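Why Does My Voice Sound So Weird on a Recording?
By Brenda Vergara
March 29, 2019

Have you ever recorded yourself, pressed play, and thought, "Who is THAT?" Me too! The first time I heard my own voice on a recording I was in second grade, and I was sure the machine was broken. I sounded squeaky, like a cartoon mouse with a cold. My brother said I sounded exactly the same as always, and I was mad at him until dinner.

So let's talk about sound, and about why my brother was right.

What is sound, anyway?

Sound is a wiggle. When you talk, two little folds in your throat (they're called vocal cords) wiggle back and forth very fast. They push on the air, that air pushes on the air next to it, and the wiggle travels across the room. Scientists call these wiggles vibrations. Put your fingers on the front of your neck and hum. Feel that buzz? You're touching a sound!

When the wiggle gets to somebody's ear, it shakes a thin piece of skin called the eardrum. Tiny bones pass the shaking along to a part deep inside the ear, and that part sends a message to the brain. All of this happens faster than you can blink.

Two roads to your ear

When I listen to you talk, your voice reaches me by one road, through the air. But when you listen to yourself, your voice takes two roads. Some of it goes out of your mouth and around to your ears. The rest travels right through the bones of your head! Bones are good at carrying low, rumbly sounds, so the voice you hear all day long is a bit deeper and richer than the one your friends hear.

A microphone isn't hooked up to your skull (thank goodness). It only gets the air road. That's why the recording sounds thin and high to you and perfectly normal to everybody else.

Try this: plug your ears gently with your fingers and say your name. Booming, right? That's mostly the bone road.

What does the microphone do?

Inside many microphones there's a thin sheet that works a lot like your eardrum. Sound hits it, it shakes, and the microphone turns the shaking into electricity. A computer measures that electricity thousands of times every second and saves it all as numbers. To play it back, a speaker does the whole job in reverse — numbers to electricity, electricity to shaking, shaking to sound.

Make your room sound better 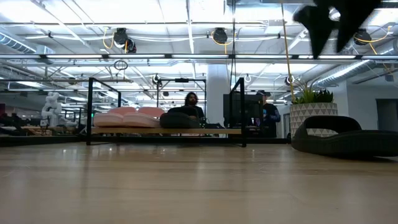
Photo: Orellana

Sounds bounce off hard things like bare walls, floors and windows. If you record in an empty room, the microphone hears you, and then it hears your voice again after it has bounced all over the place. That's the echoey, bathroom sort of sound. Soft things soak up the bounces, so try recording next to a bed, or under a blanket with a flashlight. I've read whole stories under a blanket, and it gets pretty warm in there!

Keep your mouth a little way back from the microphone, too. If you get very close, your P's and B's make a big puff of air that goes "pop." Say "purple pickle" into your hand and you'll feel it.

Then record the same sentence 6 times, once in each spot you can think of, and listen to them all with a friend. See if your friend can guess where you were. My best one was the coat closet. My worst was the kitchen, where the refrigerator hummed the whole way through and I hadn't even noticed it was on.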